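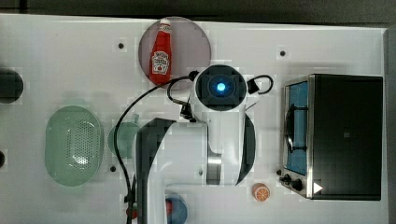
An Bord scheitert selten das Große. Der Mast steht, der Rumpf schwimmt, und trotzdem sucht man abends um neun mit der Stirnlampe nach dem Grund, warum das Licht über dem Kartentisch nur bei Backbordkrängung brennt. In den meisten Fällen ist es ein Kabel, das jemand zu stramm verlegt hat, und auf unserem Boot bin dieser Jemand leider ich. Ein Kabel will Luft haben, bevor es irgendwo hineingeht. Das schwarze auf der weißen Tischplatte zieht links einen ordentlichen Bogen, bevor es wieder nach unten läuft, und so großzügig darf es auch hinter der Schalttafel zugehen. Wer die Länge genau abmisst, spart eine Handbreit Litze und bekommt dafür eine Steckverbindung, die bei jeder Welle ein wenig auseinandergezogen wird.

Was jetzt folgt, sind die Bordtipps aus unserem Winterlager, gesammelt auf der Virág und auf ein paar Nachbarbooten, deren Eigner sich nicht schnell genug hinter ihre Persenning zurückgezogen haben.

Kabel und Stecker

Vor dem Auswassern jeden Stecker einmal ziehen, ansehen, dünn mit Polfett einstreichen und wieder stecken. Grünspan fängt innen an, von außen sieht der Stecker bis zum letzten Tag aus wie neu.

Beschriften, und zwar an beiden Enden. Ich habe jahrelang nur das Ende an der Schalttafel beschriftet und fand mich dabei sehr ordentlich. Am anderen Ende, in der Achterpiek, kommen vier Jahreszeiten später fünf gleiche schwarze Kabel aus demselben Loch, und man lernt die Demut. Klebeband mit Kugelschreiber hält eine Saison. Schrumpfschlauch in verschiedenen Farben hält länger, sofern man irgendwo aufschreibt, was die Farben bedeuten. Der Zettel gehört nicht in die Achterpiek.

Kabelbinder immer mit dem Seitenschneider bündig abschneiden. Wer sie mit dem Taschenmesser kürzt, erkennt man im Hafen an den Unterarmen.

Geschirr und Becher

Porzellan an Bord ist ein Bekenntnis zur Windstille. Wir haben es versucht, mit einem Service von der Schwiegermutter, und ich möchte über den Ausgang nur sagen, dass die Scherben sehr hübsch waren.
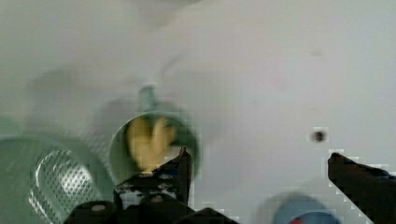

Becher brauchen einen festen Platz, an dem sie auch bei Seegang bleiben, und dieser Platz ist nie der Tisch. Im Schrank klappern sie, gestapelt verkeilen sie sich, und am Haken schwingen sie einem beim Wenden gegen die Schläfe. Am besten fahren wir mit einem Brett, in das runde Löcher gesägt sind, darunter ein Boden mit Antirutschmatte. Beim Aufzeichnen bitte an den Henkel denken: Der grüne Becher zeigt von oben gut, dass ein Becher eben kein Kreis ist, sondern ein Kreis mit Anhang, und für diesen Anhang muss ein Schlitz her. Mein erstes Brett hatte keine Schlitze. Es dient heute als Fußmatte im Vorschiff und ist dort erstaunlich beliebt, vor allem beim Hund. Das zweite Brett habe ich mit der Stichsäge gemacht, die Kanten gebrochen und dreimal lackiert, und seitdem ist Ruhe im Schapp.

Für die Antirutschmatte tut es die Meterware aus dem Baumarkt. Sie muss nur einmal im Frühjahr mit Spülmittel gewaschen werden, sonst wird aus Antirutsch nach und nach Rutsch. Gut trocknen lassen, flach, nicht über der Reling. Über der Reling war unsere vorletzte.

Aušra Mets, zwei Liegeplätze weiter, strickt für ihre Gläser Socken. Ich habe darüber gelacht, bis ich im März ihre Gläser gezählt habe und danach unsere.

Kochen bei Schräglage

Topf nur halb voll. Das steht in jedem Buch, und jeder hält es für übervorsichtig, genau bis zur ersten Linsensuppe in der Bilge. Linsen quellen dort übrigens weiter. Sie sind auch in der Lage, eine Bilgenpumpe zu beschäftigen, die mit allem anderen fertig wird.

Die Topfklemmen am Kocher vor dem Anzünden einstellen. Danach sind sie heiß, man selbst ist in Eile, und das Boot weiß das.

Pfannenstiele nach innen drehen, und zwar zur Bordwand. Zur Mitte hin ragt der Stiel in den Niedergang, und durch den Niedergang kommt früher oder später jemand im Ölzeug, der nichts sieht und sich irgendwo festhalten möchte.

Ölzeughose anlassen beim Kochen, auch wenn es warm ist. Kochendes Wasser perlt daran ab, an der Badehose nicht.
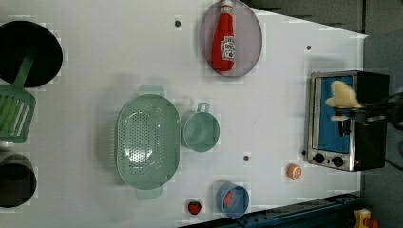

Spielküche mit schwarzer Pfanne und grünem Pfannenwender

Bei Küchenwerkzeug lohnt sich Geiz. Ein Wender, ein Schöpfer, ein scharfes Messer, eine Zange. Alles andere liegt in der Schublade, verkantet sich beim Öffnen und sorgt dafür, dass man die Zange nicht herausbekommt. Higinio Rosales schwört auf einen Magnetstreifen über der Spüle. Das sieht prächtig aus, allerdings hängt der Streifen bei ihm einen halben Arm neben dem Fluxgate-Kompass, und er hat sich eine Saison lang gewundert, warum der Autopilot nach dem Abwasch einen anderen Norden kennt. Also: Magnetstreifen ja, aber vorher nachsehen, was hinter der Wand sitzt.

Schubladen sichern

Eine Schublade, die nur durch Reibung zubleibt, ist eine Schublade mit Reiseplänen. Eine Leiste unten an der Front, in die der Rahmen einrastet, kostet einen Nachmittag und ein Stück Hartholz. Man hebt die Lade an und zieht. Gäste reißen trotzdem erst einmal waagerecht daran, deshalb die Griffe mit Durchgangsschrauben und großen Scheiben befestigen, nicht mit den Spaxschrauben, die noch da waren.

Wer es schneller mag, nimmt die Druckverschlüsse von Bodomus. Wir haben sieben davon verbaut. Einer klemmt, natürlich an der Lade mit dem Dosenöffner.

Muff und Feuchtigkeit

Polster hochkant stellen, sobald man länger als eine Woche nicht an Bord ist. Schapptüren auf, Bodenbretter einen Spalt anheben, Kühlbox mit einem Korken im Deckel offen halten. Der Korken fällt heraus, sobald man die Box bewegt, und rollt unter den Motor. Man sollte also Korken haben. Wir arbeiten an einem stetigen Nachschub.

Schimmelflecken am Himmel mit Essigwasser abwischen, gut nachtrocknen, und beides lieber früh im Jahr als kurz vor dem ersten Besuch. Das Boot riecht sonst nach Salat.

Theano Raptis legt Kaffeepulver in alten Socken in die Backskisten. Gegen Feuchtigkeit hilft das nach meiner Beobachtung überhaupt nicht, aber man öffnet die Kiste danach mit besserer Laune.

Werkzeug

Das Bordwerkzeug gehört in eine Tasche aus Stoff, keine Kiste. Kisten haben Ecken, und Ecken finden Gelcoat. Unsere ist von Padoma und hat mehr Fächer, als ich je einräumen werde, der Dreizehner liegt trotzdem immer ganz unten. Stahlteile mit einem geölten Lappen einwickeln und den Lappen nicht zusammengeknüllt irgendwo vergessen, schon gar keinen mit Leinöl: Der kann sich von selbst entzünden. Ausgebreitet trocknen lassen, draußen, danach weg damit.

Den Impeller wechseln, bevor er es selbst tut. Bei unserem steht im Logbuch der Eintrag »322 Motorstunden, Impeller noch gut«, und gleich darunter, in deutlich schlechterer Handschrift, die Uhrzeit, zu der wir in die Schleuse geschleppt wurden. Die fehlenden Flügel sitzen meistens im Wärmetauscher. Alle suchen, auch den letzten, er ist da drin. Ein Tropfen Spülmittel auf den neuen, dann flutscht er ins Gehäuse, und die Dichtung bitte nicht zweimal verwenden, auch wenn sie noch freundlich aussieht.

Schrauben, die beim Zerlegen anfallen, kommen in die Mulden eines alten Muffinblechs, in der Reihenfolge des Ausbaus. Am Samstag bin ich auf meines getreten. Falls jemand eine M5 mit Linsenkopf vermisst: Sie steckt vermutlich bei uns im Teppich.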